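Re: [chamber-tech] Ekcombe recital series – stage plot and recording

Replying to the points on the February run. The earlier message is quoted where it's relevant.

> The Ekcombe hall has confirmed the two evening recitals and
> the afternoon student concert. Can we settle whether the
> piano stays on the long axis, and whether Letach are still
> supplying the riser? The Besa quartet have asked for the
> same layout as last year.

The piano should stay on the long axis, lid on full stick, tail toward the side door. Turning it puts the first reflection off the rear panelling straight into the main pair, and the organ loft overhang makes it worse. Last year's layout for the Besa quartet had the cello on the outside right. I have no objection, but the viola then needs to come in 70 centimetres from the taped mark or the page turner can't get past.

Letach are still supplying the riser. They have changed the deck modules, so the old leg bags won't fit. Please leave the old bags at the hall and don't load them.

> Also, are the touring players billeted or in the motel this
> time? Somebody will have to update the info sheet.

Billeted, in the same place behind the hall. The info sheet is up to date apart from parking.

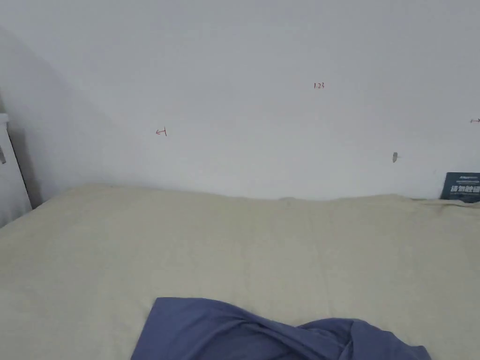
Billet, bedroom: bed and wall

Check-in is from 3 pm. Practice is permitted in the front room until 9 pm, mutes on for brass. The upright in there is not at concert pitch and shouldn't be used for tuning.

> What level of ticketing are we working to? The programme
> printer wants a number.

Print 1,000 across the series. The hall seats fewer than that for any one concert, but the student afternoon always goes through more programmes than seats. The centre spread is reserved for the Tăng commission, including the composer's note on the scordatura. That note must be set with the diacritic intact – the proof I saw had dropped it in the running header and in the contents list.

> Any change to recording?

Minor. Main pair as before, plus 2 outriggers on the short stands. I'd like to record at 96 kHz and deliver at 48. The hall's stage box clocks from the desk, so whoever patches it needs to set the recorder to external sync before the line check. We lost the first movement last year to exactly this fault.

Still outstanding: the harpsichord tuner's arrival time, and a decision on the house lights for the commission. Replies to the list, please, and trim your quotes.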